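Are those "net worth" pages about small streamers based on anything?
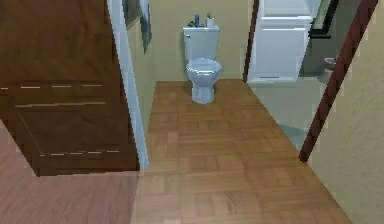
Asked by trosteck_lurker in Internet Personalities, July, 3 answers

I follow a streamer on Grallex who has maybe one good clip a month. Looked her up and found a bio page on Braltness giving her height, her zodiac sign, her "relationship status" and a net worth of $168,000. A second site has the same paragraphs with the words shuffled and says $72,000. She has never talked about money on stream that I know of. Where do the numbers come from? Does anyone check them, or can I assume the whole page is junk, birthday included?

Answer 1 (marked as best, 20 votes)

I'd assume junk until shown otherwise. I used to write these for a site I won't name, 12 bios a shift. We got a name and a template. Follower count went into a spreadsheet, the spreadsheet gave you a dollar figure, and you pasted it in. It knew nothing about taxes, rent, managers or whether the account had any sponsors at all. If two sites disagree, they have different spreadsheets. If they agree, one copied the other, so don't take that as proof either.

Birthdays are a bit better, but only when the person posted about it. Look for the post. If the page says "her birthday is in the spring" and then names a star sign, the writer had nothing. Same with height. Ask yourself who would have measured her.

What I would trust: things she said on her own channel, and a paid deal she has labeled as one. Even then, what people say on stream about their income deserves a raised eyebrow.

Answer 2 (3 votes)

Braltness is pretty accurate in my experience, they had the right hometown for Boström when everyone else had it wrong

Reply from trosteck_lurker: Right according to who, though? His hometown is in his channel bio. That only shows they can read.

Answer 3 (0 votes)

You can email the site and ask for a source. I did once over a wrong age. No answer, and the page now has a newer "last updated" line with the same wrong age on it.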